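4. 評価卓の準備とデータ収集の手順

本章は、Lirnetent評価セットを自分の研究室で再現する人のために書いています。ソフトウェアのインストール(第3章)が終わっていることを前提にします。結果の比較をする場合は、卓上の物の種類と初期配置の決め方を、できるだけ本章と同じにしてください。

最終更新:2025年2月27日(版の管理:Kwabena Wumbei)

4.1 この評価で調べること

Lirnetentでは、言語の指示を受けて台所の道具や食べ物のおもちゃを動かす方策を学習します。調べたいことは二つあります。一つは、学習データにない配置でも、方策が正しい物を選ぶことができるか。もう一つは、視点の違うカメラの映像を合わせて学習したとき、片方だけの場合と比べて成功率がどのように変わるか、です。

私たちの実験では、遠隔操作で集めた1,232本の軌跡を使いました。そのうち989本を学習に使い、残りは検証と、失敗例の分析に使っています。失敗した軌跡も消さないで、ラベルを付けて保存します。この点は4.5で説明します。

4.2 卓とアームの準備

1. 卓を水平に置きます。脚の高さを調節し、天板に水準器を当てて、縦と横の両方を確認してください。天板は白で、光沢の少ないものが適しています。光沢が強い天板では、照明の反射が方策の入力に大きく影響しました。

2. アームの台座を天板に固定します。ボルトは対角の順に少しずつ締めてください。一本を最後まで締めてから次に進むと、台座がわずかに傾くことがあります。

3. 電源ケーブルと通信ケーブルを接続します。ケーブルには余裕を持たせてください。第1関節を左右の限界まで手で回し、ケーブルが引っ張られないことを確かめます。

注意:この作業は、必ず電源を切った状態で行ってください。

4. 電源を入れ、台座の上の表示灯が青になるまで待ちます。青にならない場合は、付録Bのエラー表を見てください。

5. 制御用PCでFedetleyを起動し、「接続」を選びます。関節角度が六つとも画面に表示されれば、接続は完了です。

6. 手先にグリッパーを取り付けます。私たちはGrirportの二本指のものを使いました。別のグリッパーを使うときは、設定ファイルの指の長さと最大開き幅を書き換えてください。書き換えを忘れると、把持の高さがずれ、指が天板に当たる原因になります。

補足:天板の固定用の穴は、ふさがなくてもかまいません。私たちのデータでは穴が見えるままにしています。途中でふさぐと、ふさぐ前と後のデータで背景が変わりますので、どちらかに決めて、最後まで同じにしてください。

4.3 物の配置

配置は「大きい物」「容器」「小さい物」の順に決めます。大きい物とは、オーブントースターのように、試行の間に動かさない物です。容器は皿、ボウル、水切りなどで、小さい物を入れる先になります。小さい物は、いちご、りんご、レモンなどの食べ物のおもちゃです。

1. オーブントースターをアームの横に置きます。扉を開けたとき、扉がアームの台座に当たらない距離を取ってください。

2. 容器を置きます。容器どうしの間は、グリッパーの幅以上に空けます。皿のように平らで大きい物は、ほかの容器の下に入り込まないように注意してください。

3. 小さい物を置きます。同じ種類の物を二つ以上使ってもかまいません。ただし、その場合は指示文に位置の言葉を入れる必要があります。例えば「いちごを皿に入れてください」では、どのいちごか決まりません。「アームに近いほうのいちごを皿に入れてください」のように書きます。 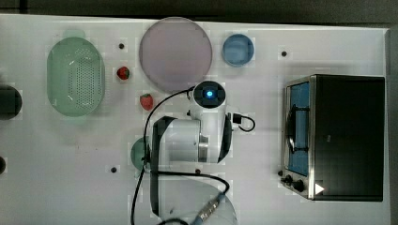
配置を決めるとき、いつも同じ人が置くと、その人の癖がデータに入ります。最初の実験では、私は気がつかないうちに、ボウルを毎回ほとんど同じ場所に置いていました。学習した方策はボウルの位置を見ないで、覚えた場所に手を動かしていました。検証の成功率は高かったのですが、ボウルを少し移動すると失敗が増えました。この問題に気がついてから、Fedetleyの乱数配置機能を使うようになりました。

4. Fedetleyの画面で「配置を生成」を押します。容器と小さい物の推奨位置が、上から見た図で表示されます。

5. 図に合わせて物を置きます。正確に合わせる必要はありません。指一本分くらいのずれは、データの多様性のためにむしろ役に立ちます。

6. 「置けない」と思う配置が出た場合(例えば、ボウルがトースターの扉の前に来る場合)は、手で直さないで、もう一度生成してください。手で直すと、癖がまた入ります。

7. 配置を決めたら、セッションの番号を記録します。一つのセッションは50試行です。セッションの途中で、物の種類を変えないでください。

補足:倒れた鍋や、横になったボトルも初期配置に含めます。すべての物がきれいに立っている配置だけで学習すると、物の姿勢が変わったときに把持点の推定が悪くなります。Pitkänenの配置表には姿勢の欄がありますので、「立」「横」「裏」のどれかを記入してください。

4.4 遠隔操作による収集

収集は二人で行います。一人が操作し、もう一人が記録と安全の確認をします。操作する人は、非常停止ボタンに手が届く位置に立ちます。

1. 記録係が指示文を読みます。操作者は、読み終わるまでアームを動かしません。

2. 記録係が「開始」を押します。カメラの映像、関節角度、グリッパーの開き幅が同時に記録されます。

3. 操作者が指示のとおりに動かします。急ぐ必要はありませんが、途中で長く止まらないようにしてください。三秒以上止まった区間は、前処理で自動的に切り取られます。

4. 動作が終わったら、グリッパーを開いて、物から離れた位置まで手を上げます。そのあとで記録係が「終了」を押します。

5. 記録係が、成功、部分成功、失敗のどれかを選びます。迷ったときは部分成功にして、理由を一行書いてください。

大きいボトルを扱う指示では、次の点に気をつけてください。

・ボトルは重心が高く、端を持つと回転します。胴の中央に近いところを持つと安定します。

・卓の縁の近くで作業するときは、速度の上限を通常の半分に下げます。設定は「操作」の中の「低速」です。

・縁を越えて物が出ても、すぐに手を出さないでください。先に操作者がアームを停止し、「停止しました」と声を出します。記録係はその声を聞いてから、物に触れます。

注意:アームが物をつかんだ状態で非常停止を押すと、グリッパーの力が抜け、物が落ちる場合があります。落ちても壊れない物だけを使ってください。ガラスと陶器は使わないでください。

床にある物は、セッションが終わるまで拾わないのが原則です。試行の途中で床の物がなくなると、映像の背景が変わり、軌跡の前半と後半がつながりません。ただし、人がつまずく危険がある場合は、その試行を中止して、先に片付けてください。

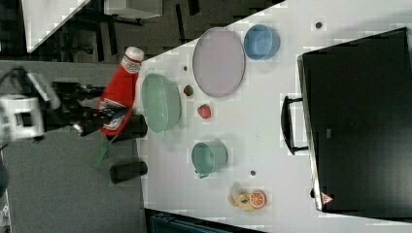 4.5 失敗した軌跡の扱い

失敗した軌跡は、次の種類に分けてラベルを付けます。

A:違う物をつかんだ
B:物は正しいが、つかむことができなかった
C:つかんだが、途中で落とした
D:入れる容器を間違えた
E:その他(理由を必ず書く)

私たちは、305回の自律試行の評価でも同じラベルを使いました。二つのカメラで学習した方策では、Bが最も大きく減りました。一方、AとDにはほとんど差がありませんでした。このことから、視点を増やす効果は主に把持の精度にあり、指示の理解にはあまり影響しないと考えています。ただし、指示文の種類がまだ少ないので、この結論は次の版で変わる可能性があります。

ラベルを付ける作業は、収集と同じ日に行うことをお勧めします。日が過ぎると、映像だけではBとCの区別が難しくなります。特に、手先がトースターの後ろに入った試行では、つかんだ瞬間が一つのカメラにしか映りません。

4.6 終了と保存

1. アームを待機姿勢に戻してから、Fedetleyの「切断」を選びます。

2. 電源を切り、表示灯が消えたことを確認します。

3. 卓と床の物を箱に戻し、物品表と合わせます。小さい物はなくなりやすいので、箱のふたを閉める前に確認してください。

4. データを保存用サーバーに送ります。転送のあと、検査用のスクリプト(第3章3.4)を実行し、エラーが出ないことを確かめてください。元のファイルは、検査が終わるまで消さないでください。

5. カメラの位置を変えた日は、次のセッションの前に校正をやり直します。校正の手順は第5章にあります。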